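Udota, and some notes on reading slowly

I finished Udota last night after having it on the nightstand since October. It is a mystery of sorts, 34 chapters, most of them short, and the author is Zoriana Kuzmenko. I had not read her before. My sister-in-law passed it along with a bus ticket still stuck in it at chapter 2, so I assume she gave up early. I almost did too.

Before I get into it, the book is set in a made-up river town, also called Udota, and a lot depends on who lives on which side of the water. Paper and pencil helped me more than the family tree printed in the front. 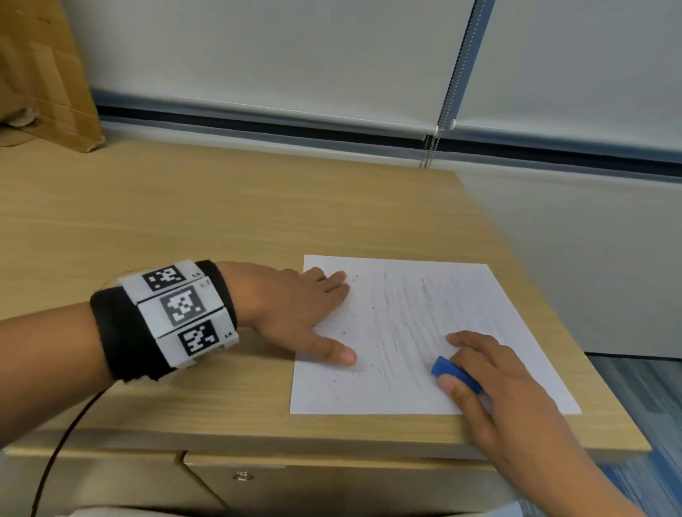
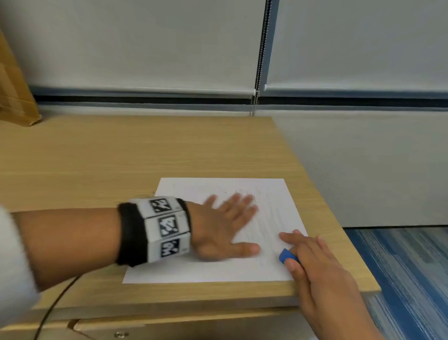 The story opens with Nina, a retired court typist, coming back to Udota to clear out her brother's house. The brother has been missing for 14 years and has finally been declared dead. In the kitchen she finds a stack of unpaid ferry bills, all recent, all in his name. Somebody has been crossing the river as her brother, twice a week, and signing for it.

That is a good hook, and then Kuzmenko leaves it alone for almost a hundred pages. We get the house instead. We get the neighbor, Hernholm, who wants to buy the lot and keeps turning up with soup. We get a long chapter on the closing of the brickworks. I was irritated with all of this the first time through and ended up going back to read it again, since nearly every answer is in there. The soup matters. I will leave it at that.

Nina herself is hard to like for a while. She is short with people, she lies to the police officer for no clear reason, and she reads other people's mail. She typed up other people's testimony for most of her working life, and she listens the way you would expect from that. When someone tells her a thing twice, she notices which words changed. Kuzmenko never points at this. You just get the two conversations, thirty pages apart, and if you were paying attention you catch it when Nina does. I caught one of them. I missed at least two others and had to be shown.

The person who showed me was Karthikeyan Chettiar, who reads about four mysteries a month and is in the same Tuesday group I am. He had the ferryman figured out by chapter 19. I had picked the police officer, and I stayed with the police officer far too long. Maritza Castaño, also in the group, thought there was no second person at all and that the brother was alive, and she made a decent case for it. I still think her version would have made a better middle, though a worse ending.

What I liked:

The river. It floods a little, it drops a little, and the ferry runs or doesn't run, and this always affects what people can have done on a given night. I don't usually care about alibis, and I cared about these.

The dialogue. People in this book interrupt each other and talk about their knees.

The chapter where Nina types out her own statement and keeps correcting it. It is five pages and I would read it as a short story.

What I didn't like:

There are too many cousins. I count myself as a careful reader, and I mixed up the one who drives the truck and the one who sold the truck until close to the end.

The dream sections. There are several, in italics, and I skipped the last one. When I went back to it I had not missed anything.

The last chapter also has a long explanation, with everyone gathered at the ferry landing, and it reads like it belongs to an older kind of book. Nina would not make a speech. She spends the whole novel not making one. I would have been happy with the scene before it, where she puts the bills in order on the kitchen table and Hernholm looks at them and sits down.

I read the hardcover for most of it and listened to the rest while driving. The audio is read by Jhonatan Chambi, who does the ferryman in a voice so quiet that I had to turn it up every time and then got blasted by the next line. Otherwise he is good. He keeps the cousins apart better than the page does, so if you have the choice, the audio might be the way to go for the second half.

A small complaint about my copy. The chapter headings have the day of the week on them, and one is wrong. It says Thursday when it has to be Friday or the ferry schedule makes no sense. I lost most of an evening to that, thinking it was a clue. Karthikeyan's copy has the same thing, and he thinks it was left over from an earlier draft.

I would give this one four out of five. If you need something to happen in each chapter, you will probably stop where my sister-in-law stopped. If you can put up with the brickworks, it pays you back.

Next up for the group is Stundeck by Hernán Rivadeneyra, which is set on a cargo ship and is a good deal shorter. I have read the first chapter. A cook has gone missing and the captain doesn't want to turn around. Maritza is bringing the food this time and I am supposed to bring folding chairs, so I need to get those back from my brother before Tuesday.

Posted Sunday, March 9, 2025
Filed under: mysteries, book group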